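Plantillas de papel para ordenar la mesa de trabajo

Publicado el 8 de julio de 2020 en Taller y casa. Texto de Samira Dabbas.

Una mesa se desordena por las piezas pequeñas. Las herramientas grandes vuelven a su sitio porque estorban, pero un taco, un tope de goma o un imán se quedan donde cayeron y al día siguiente hay que buscarlos. En casa usamos desde hace tiempo un sistema que cuesta lo que vale un folio: una hoja pegada a la mesa con casillas dibujadas a mano y numeradas. Cada pieza tiene su casilla y cada casilla, su número.

Sirve para desmontar un grifo, para arreglar un mando, para repartir botones antes de coser y también en la cocina, cuando se preparan moldes o se hacen bolsitas de especias. Lo que sigue son las indicaciones que doy cuando me preguntan.

Qué hace falta

Papel blanco. El de impresora va bien para una tarde. Si la hoja se va a quedar varios días conviene un papel algo más grueso, de bloc de dibujo, que no se ondula con la humedad de la cocina. El papel de horno no vale: la cinta se despega y el rotulador se corre.

Un rotulador oscuro de punta fina. El lápiz se borra con el roce de las piezas y el bolígrafo apenas se ve de lejos.

Cinta adhesiva. Yo gasto la que haya empezada en el cajón. La aislante negra sujeta bien y se quita limpia si no lleva mucho tiempo puesta. La de aluminio agarra más, pero deja restos en las mesas barnizadas. La de carrocero es la mejor para encimeras delicadas.

Un paño y un poco de alcohol para limpiar la superficie.

Preparar la mesa

Retire todo y pase el paño con alcohol por la zona donde irá la hoja. Deje secar. La cinta no pega sobre polvo ni sobre grasa, y en una mesa de cocina siempre queda una película de grasa aunque no se vea. Si la mesa es de madera sin tratar, cambie el alcohol por un paño apenas húmedo.

Decida desde qué lado va a trabajar. Parece una tontería, pero si los números se escriben mirando desde un lado y luego uno se sienta en el otro, se leen tumbados. Con el 1, el 2 y el 3 da igual. Con el 6 y el 9 hay errores seguro, así que subráyelos.

Fijar la hoja

Coloque el papel con el lado largo en la dirección en que vaya a mover las piezas, hacia usted o en paralelo al borde de la mesa. Pegue primero una esquina, alise con la mano hacia la esquina contraria y pegue esa. Después, las dos restantes. Si se empieza por dos esquinas del mismo lado suele quedar una bolsa de aire en el medio y las piezas pequeñas se van rodando a ella.

Los trozos de cinta, cortos y en diagonal sobre la esquina. Un trozo de 4 cm basta. En diagonal se reparte mejor el tirón y ocupa menos papel. No pasa nada por mezclar cintas, pero no las ponga encima de una línea dibujada, porque al retirarlas se llevan la tinta.

Dibujar las casillas

Lo más práctico es una columna pegada a un lado de la hoja. El propio borde del papel hace de línea exterior y solo hay que trazar la otra, de arriba abajo, y luego los cortes horizontales. El resto de la hoja queda libre para apoyar la pieza con la que se está trabajando o para tomar notas.

No use regla salvo que le guste. Las líneas a pulso bastan. Lo que sí importa es el tamaño: cada casilla debe ser bastante mayor que la pieza que va dentro, para que se pueda coger con los dedos sin empujar la de al lado. Para tacos y piezas de juego de mesa, casillas de 4 cm de alto. Para tornillería, la mitad.

Tres casillas por columna es un buen número para empezar. Mi vecina Huguette MacPherson llegó a hacer una hoja con 40 casillas para los botones de su madre y tardó más en buscar el número que en buscar el botón. Si hay muchas piezas, es mejor usar varias hojas.

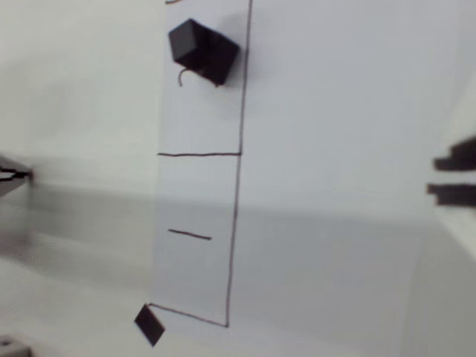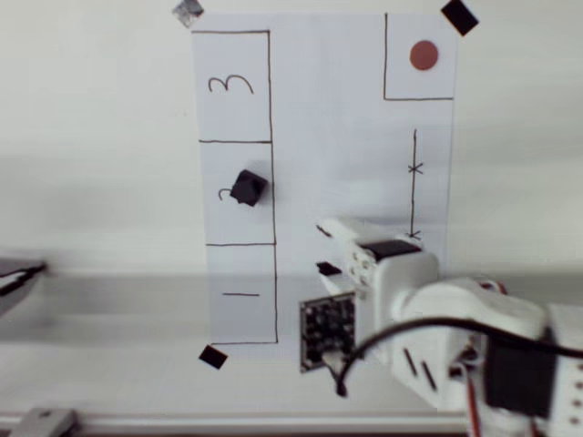
Una pieza negra pequeña sobre la hoja con líneas trazadas a mano; en la segunda foto se ven también los números de las casillas.

Numerar

Escriba el número en el centro de la casilla si la pieza se va a retirar pronto. Si va a quedarse allí, escríbalo arriba a un lado, porque una pieza colocada encima lo tapa y hay que levantarla para saber dónde está. Es el fallo más frecuente y yo lo sigo cometiendo.

El orden depende del trabajo:

Para desmontar algo, el 1 es la primera pieza que sale. Al montar se recorre la columna al revés.

Para preparar una receta por partes, el 1 es lo primero que se echa.

Para clasificar, el número da igual y conviene añadir una palabra: "goma", "corto", "roto".

Si se equivoca de número, táchelo y escriba el bueno al lado. No merece la pena repetir la hoja.

Colocar las piezas

Una por casilla. Las piezas oscuras se ven muy bien sobre papel blanco. Para las claras o transparentes, como arandelas de nailon o tapones de plástico, use cartulina de color y rotulador negro.

Apoye la pieza dentro de las líneas, aunque quede girada. Lo que da problemas es dejarla pisando una raya, porque con el tiempo uno no recuerda a qué lado pertenecía. Si lleva un cable o un hilo, recójalo también dentro de la casilla. Un cable suelto que asoma se engancha en la manga y arrastra todo lo demás.

Las piezas redondas necesitan algo que las frene. Una bolita de masilla adhesiva debajo funciona. También sirve una tapa de bote puesta boca arriba en la casilla.

Luz

Ponga la lámpara en el lado contrario a la mano con la que trabaja. Si no, la sombra de la mano cae justo encima de la casilla que se quiere mirar. Con una bombilla muy directa, las piezas negras hacen sombras que también parecen negras y cuesta distinguir el borde. Se arregla poniendo la luz más alta o acercando la mesa a una ventana.

En December, cuando a media tarde ya no se ve, yo trabajo con dos lámparas flojas en lugar de una fuerte.

Guardar un trabajo a medias

Si hay que dejar libre la mesa, no levante la hoja con las piezas encima. Se dobla y se mezcla todo. Hay dos maneras de resolverlo.

La primera es pegar la hoja desde el principio sobre una bandeja de horno vieja o una tabla. Cuando llega la hora de comer se retira la bandeja entera. En casa tenemos una bandeja Nivetti que ya no entra en el horno nuevo y ha quedado para esto.

La segunda es pasar cada pieza a una bolsita con el mismo número que su casilla. Las cajas Durnix de compartimentos también valen, si se numeran las tapas. Haga una foto de la hoja antes de mover nada.

Quitar la cinta

Tire despacio y en horizontal, doblando la cinta sobre sí misma. Si se resiste, caliéntela con el secador durante 25 segundos. Los restos de pegamento salen con unas gotas de aceite de cocina, que se dejan actuar y se limpian después con agua y jabón. No rasque con cuchillo en mesas blancas, porque la raya coge suciedad y ya no se va.

La cinta que lleva semanas puesta al sol es otra historia. Para esa, paciencia y más aceite.

Usos que nos han funcionado

Reparar una persiana: topes, tornillos y cinta en una columna de cuatro casillas.

Repartir las pastillas de jabón recién cortadas para que se sequen sin tocarse. Hay que cambiar el papel a los 2 días.

Jugar con niños pequeños: se les da un cubo y se les pide que lo lleven a la casilla 1, luego a la 2, luego a la 3. Aprenden los números y de paso recogen.

Ordenar las fichas sueltas de varios juegos antes de devolverlas a sus cajas.

Medir cuánto ocupa una pieza antes de comprar un organizador de cajón. Se dibujan las casillas con las medidas del organizador y se prueba encima.

Preguntas que han llegado

¿Se puede plastificar la hoja? Se puede, pero resbala. Si la quiere reutilizar, es mejor un hule blanco mate y un rotulador de los que se borran con alcohol.

¿Vale una pizarra pequeña? Sí, tumbada. Cuidado con pasar la manga.

¿Y si la mesa es más corta que la hoja? Doble el sobrante hacia abajo y péguelo por el canto. No lo deje colgando.

¿Qué rotulador usa? Uno Jondolico de punta fina que compré en la papelería Ross. Cualquier otro permanente hace lo mismo, siempre que se deje secar antes de poner nada encima.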